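Home Shelf Data Notes Contact

Sistell: a README for the mystery review set
October, by the Sistell maintainer

Hi, and welcome to Sistell! It's a collection of 2,000 short reader reviews of mystery novels, each one marked up for how much of the plot it gives away. I started it as a spreadsheet for my own reading, then a few friends from my book group wanted in, and now it has a README, so I guess it's a project.

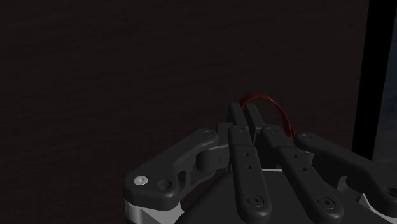
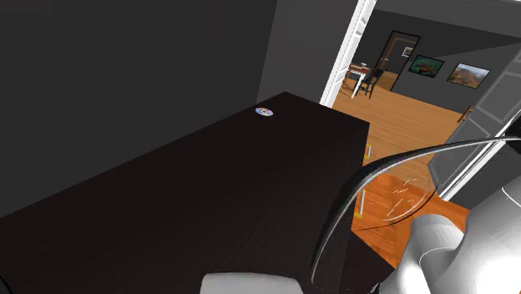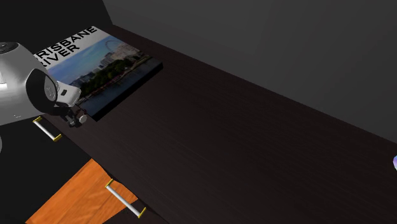
Renders: dark hand, disc on a table, white arm over a countertop.

What's in it

Every row is one review of one book. The books are mostly detective stories, with a fat slice of crossovers where the detective runs into ghosts, vampires, or (twice so far) a dragon. I'm a sucker for those and it shows. If you want a balanced picture of crime fiction you won't get it from me. Police procedurals are thin, true crime is left out completely, and there's far too much fog and gaslight.

The reviews cover 53 series plus a pile of standalones. The biggest chunk by a mile is the Virkov books, the ones with the retired customs inspector and the parrot. Everybody in our group read them in the same winter and everybody had opinions. If you're training or testing anything on this, please look at the series column first and think about capping Virkov, or whatever you build will decide that all mysteries have a harbor in them.

The columns

review_id is just a number. It has gaps where I pulled reviews at the writer's request, and I don't reuse the old ones.

title and series are typed by hand. I've fixed the spelling where I noticed it. A blank series means standalone, except in the oldest rows, where it can also mean I hadn't bothered yet. Sorry!

text is the review itself. I leave people's spelling alone. One reader writes "definately" every single time and I've grown fond of it, and anyway if you clean that stuff up you lose the sound of a person talking. Line breaks are kept, and so are the strings of exclamation points.

stars goes from one to five, with halves allowed. Blank means the reader wouldn't say.

spoiler is the one I care about, and there's more on it further down.

crossover is yes, no, or sort of. I know "sort of" is a terrible value for a column. Try sorting a book where the ghost might be the butler's guilty conscience and you'll come around to it.

summary is a plot summary of no more than 100 words, written by me or by one of two helpers, and it stops before the halfway point of the book. It doesn't come from the back cover. I was tempted, but cover copy belongs to the publisher and it also lies constantly.

How the spoiler score works

There are six levels. Level one is a review that tells you nothing past the setup: a body, a house, bad weather. Level two lets slip the general direction, so maybe you learn the case takes the detective to sea. Three mentions a twist without saying what it is. Plenty of people think that's harmless, but I've had endings wrecked by "you'll never see the last chapter coming," so it gets its own number. Four gives away a middle-of-the-book surprise. Five rules out a suspect. Six names the killer or explains the trick.

We score the whole review by its worst sentence. A page of polite throat-clearing with the murderer's name dropped in at the end is a six, even when the writer put a warning in front of it. Warnings are in the text and you can search for them, but they don't bring the score down.

The hard cases are the historical crossovers. If a famous detective turns up and a reader says he survives, is that a spoiler when everyone knows there were more stories after it? We went back and forth on this for weeks. Where we landed: anything a person could know from owning a different book in the same series doesn't count. You may hate that rule. I hate it a little on alternate days.

Two of us read each review separately, and when we disagreed by one level we took the higher one. When we disagreed by more than that we talked it over, and the notes from those talks are in the file called arguments.txt. It's the most fun thing in the download if you ask me.

Where the reviews came from

Most were written for us, by people in the group and by their relatives and coworkers. Another batch came from the comment cards at Thygesen, the used bookstore where we meet. Customers there had a box to check if they were happy to be included, and only the checked cards went in. Names, emails, and anything about where somebody lives were taken out before I saved the file. If I missed something, please write to me and I'll fix it before I do anything else.

I didn't scrape anything. I've been asked about adding reviews from the big bookselling sites and the answer is no, sorry. They aren't mine to hand around.

Cleaning

The cleanup script is called Wukov and it lives in the tools folder. It does very little: it strips stray spaces, straightens out curly quotes, and flags rows where the summary runs too long. Run it from the top folder or it won't find the files. It used to drop duplicate reviews too, but it threw out a bunch of perfectly good ones that just said "Loved it." Those are back now. If you downloaded an early copy, grab a new one.

Things it's good for

Checking whether a tool can spot a spoiler before a reader does is the obvious one. A friend used the summaries to practice writing better jacket blurbs, and somebody else wanted to see if the crossover fans give more stars (they do, bless them, but see my note on who's writing). I'd also love to see someone look at how people talk around a secret. Reviewers get so shifty when they're dying to tell you the ending!

Things it's bad for

Please don't use it to rank authors. Some books have one review and some have dozens, and the readers all know each other. Don't treat the stars as what the public thinks, either. Our group skews toward people who'll forgive a saggy middle if the detective has a decent coat.

English only, so far. I'd like to add other languages, but I can't score spoilers in a language I read at menu level.

Known problems

A few of the Virkov titles were reissued under new names and I haven't merged them, so the same book can turn up twice.

Apostrophes in the oldest rows sometimes come out as a question mark. Wukov catches most of them.

Short story collections are a mess — the spoiler score covers the whole book, even if the review only spoils one story. I'd like to split those out once I've worked out where to put the story titles.

Sharing it

Use it for whatever you like as long as it isn't for sale, keep this README with it, and tell people it's called Sistell. If you make changes, say so in your own notes. Corrections are very welcome, and so are arguments over scores. Put the review_id in your subject line and try not to put the killer's name there too.

Home Shelf Data Notes Contact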